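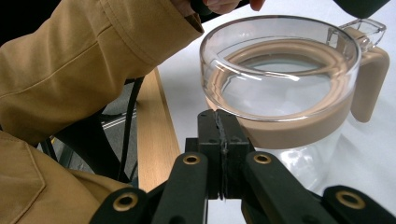
*Puesto de demostración manual en Orellana: pinza de mano frente a la jarra de vidrio.*

## Visita al centro de Orellana: normas de trabajo en la toma de demostraciones

Septiembre. Entrada a las 9:15, salida pasadas las 14:00. La visita se centró en el procedimiento interno que Gridholm aplica a la recogida de demostraciones con pinza de mano, revisión 4. Las celdas automáticas de Irnurstead quedaron fuera del recorrido.

### Documentación

El procedimiento ocupa 40 páginas, más un anexo de objetos frágiles. Separa tres funciones: operador, responsable de puesto y revisor. El revisor no puede validar sesiones en las que haya operado. La regla figura en el texto y el sistema de registro, Drollell, la impone al asignar los lotes.

Consultamos el lote abierto: 1097 episodios registrados, de los cuales 466 tenían ya la revisión cerrada. El resto estaba en cola. No se nos facilitó la tasa de rechazo.

### Puesto de trabajo

El anexo de frágiles exige:

- Superficie mate y clara, despejada de todo lo que no figure en la ficha de tarea.
- Recipientes de vidrio vacíos, salvo autorización escrita en la ficha.
- Inspección del borde y del asa al inicio de cada turno. Una mella retira la pieza.
- Cables fuera de la zona de paso del brazo.
- Mangas ceñidas o recogidas por encima de la muñeca.

El último punto se redacta como recomendación en el cuerpo del documento y como obligación en el anexo. Conviene unificarlo. También falta un criterio para el vidrio transparente sobre fondo blanco: el borde da brillos intensos con luz cenital y la ficha solo pide «iluminación suficiente», sin valor ni método de medida.

### Pinza

Las superficies de contacto se revisan cada 200 ciclos. El criterio de sustitución es visual: desgaste, deshilachado o despegue en el canto. La plantilla de inspección no incluye fotografías de referencia, de modo que dos responsables pueden resolver de forma distinta ante la misma pieza. Gridholm indicó que las incorporará en la revisión 5.

Las articulaciones se comprueban a mano, sin carga, buscando holgura lateral. No hay par de apriete especificado para los tornillos de los dedos.

### Incidencias

La rotura de vidrio detiene el puesto. El operador se retira, el responsable limpia y el episodio se conserva marcado como no apto, sin borrarlo. Drollell guarda la hora de parada y la de reanudación. Preguntamos por las roturas parciales sin desprendimiento: se tratan igual, aunque el texto no lo recoge.

### Pendiente de respuesta

1. Valor mínimo de iluminancia y punto de medida.
2. Par de apriete de los dedos.
3. Carácter obligatorio o recomendado de la regla de mangas.
4. Plazo de conservación de los episodios no aptos.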